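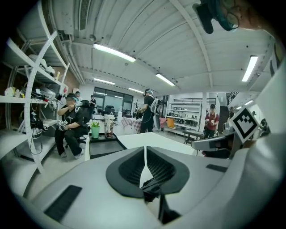 Week 3 notes - part exchange and how the trade-in price gets set. Carry on from last time, where we had got as far as the deposit. The trade-in is a deposit in another form, that's the first thing to write down. Customer brings old car, dealer puts a figure on it, figure comes off the new one. Simple on paper. The figure is set in two stages, a desk stage (guide price, mileage, service history) and then the physical look, and the second is where most arguments start. Light matters for that look. A large workshop with a white corrugated ceiling is a kinder place to judge paintwork than a wet forecourt at five o'clock in October, so if your site has indoor space, use it and write on the sheet that you did.

Terms first, you'll need them for the exercise.

Guide price - what the trade book says for that age, model, mileage. Starting point only.
Allowance - what the customer is told they're getting for the old car.
Stand-in value - what the dealer thinks the car is really worth to them, after prep.
Over-allowance - the gap, when allowance is higher than stand-in value. Comes out of the margin on the new car.
Settlement - what's still owed to the lender on the old car, if anything.
Equity - allowance minus settlement. Can be negative!!

Students mix up allowance and stand-in value every year. Underline both.

Worked case, the Illham one. Illham is a small two-site dealer, used cars mostly, a few nearly new. Customer has a five door hatchback, one owner, full history bar one missed service. Guide price 4,500. Prep needed: two tyres, a scuffed bumper, full valet. Illham costs the prep at 798 all in. So stand-in value is 4,500 less 798, which gives 3,702. Salesperson offers 4,000 because the customer has another quote from Reritz down the road. Over-allowance is therefore 298. Where does it go? Off the profit on the car being sold. It doesn't vanish and the sales manager will find it at month end.

Now add finance. Same customer still owes 2,600 on the hatchback. Allowance 4,000, settlement 2,600, equity 1,400. Only the 1,400 goes towards the new car. Customers very often think the whole 4,000 does. Say it out loud to them early, before the test drive if you can, and put it in writing with the quote.

Negative equity version: owes 4,600. Allowance still 4,000. Short by 600. Options are pay the 600 in cash, wait and keep paying until the balance drops, or add it to the new agreement if the lender will have it. Third one is common and needs care. The customer is then paying interest on a car they no longer have. Some lenders won't touch it, some cap it. Check before you promise anthing.

Settlement figures go out of date. Get the letter from the lender with the expiry on it. Staple to file. If the handover slips past the expiry, get a new one, don't guess.

The physical look. Walk round same direction every time. Start driver's door, go clockwise, finish where you began. Then inside, then under the bonnet, then drive it. Gikoson use a one page sheet with 20 boxes and it's as good as any, copies at the front. Things people miss:

Inside edge of the tyres, not only the outside
Second key (costs a lot to replace on newer models)
Locking wheel nut
Boot floor, lift it up, look for damp
Warning lights that go off quickly, or don't come on at all with the ignition
Plate and logbook don't match, rare but stop everything if so

Don't run the car down in front of the customer. It may have been theirs for years. Write down what you see, cost it, show them the costs if they ask. Prices given with reasons get argued with less, at least that was what the Lill branch reported when they started handing over the sheet.

Private sale vs part exchange. Be fair about this. Selling privately will usually bring more. Part exchange is quicker, there are no strangers at the door and the settlement is dealt with. Some customers should sell privately and it's fine to tell them.

How long does an offer stand? Illham put 3 days on theirs, and a mileage limit. Longer than that and the guide price may have moved. Whatever your site does, print it on the quote.

Exercise for next time, bring it on paper. Guide price 6,200. Prep 450. Allowance offered 6,000. Settlement 5,300. Work out stand-in value, over-allowance, and equity. Then write a short note to the customer, 60 words max, explaining the equity figure with no trade terms in it. The note is the harder half, so don't leave it till the bus.

Reading: chapter on stock valuation, skip the bit on auctions, we do that in week 5. Bring a calculater.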